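Lanlow tableware library opens for December bookings

Households in Lanlow can now borrow cups, trays and serving dishes for parties and family meals instead of buying them. The tableware library opened its bookings this month from the former post office on Trallach Road, and the first loans go out before the holidays.

The collection holds 300 pieces, most of them given by residents of Lanlow and nearby Ziremcombe. Items are lent in sets for up to 20 guests, and a loan lasts six days. Borrowing is free, but there is a deposit of $20 for each set, returned when everything comes back clean.

Trinh Kiều started the project after helping to plan a wedding lunch last spring. "We bought plates for one afternoon and then had boxes of them in the hall for months," she said. "My sister still has two of the boxes."

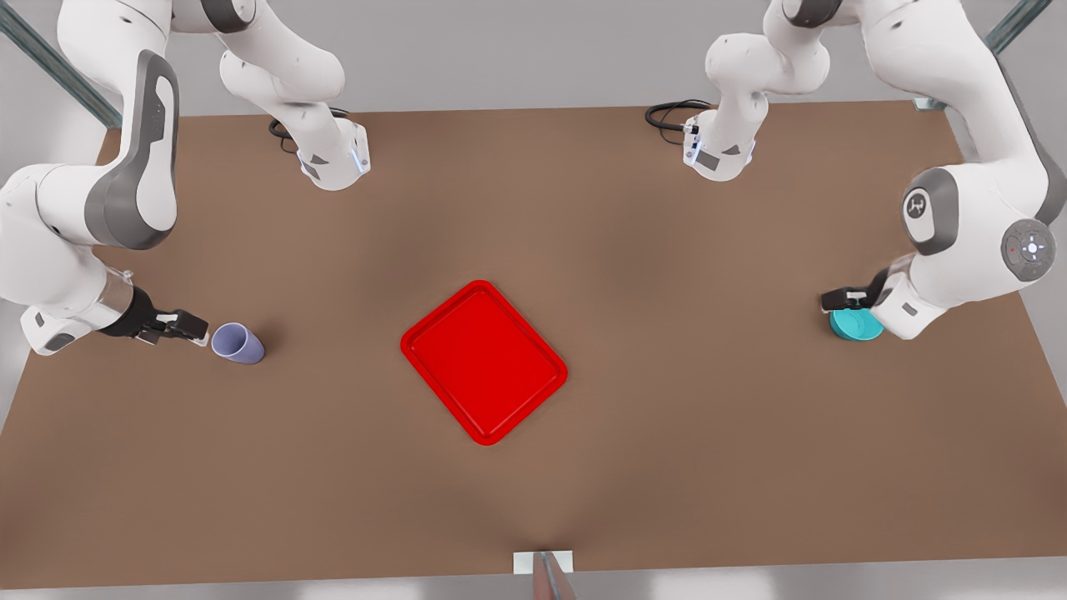
A red tray and a lavender cup on a brown tabletop.

Cups and trays have been the most requested items so far, according to Hiếu Mai, who handles the bookings. Large serving bowls are in short supply – the library has only two – and anyone with one to spare is asked to bring it in during opening hours. Chipped or cracked pieces can't be accepted.

The Văn bakery, next door to the old post office, has agreed to take returns in the morning before the library opens. Borrowers should leave the set at the side counter with the loan slip inside the box.

Not everyone was sure the idea would work. Lợi Lã, who rents out party supplies in Ziremcombe, said he had expected to lose customers but has had no cancellations. "People come to me for tents and chairs," he said. "They can get their cups in Lanlow."

Sets can be reserved at the desk from 2 p.m. to 6 p.m. Pickup times for the holiday period will be posted on the door.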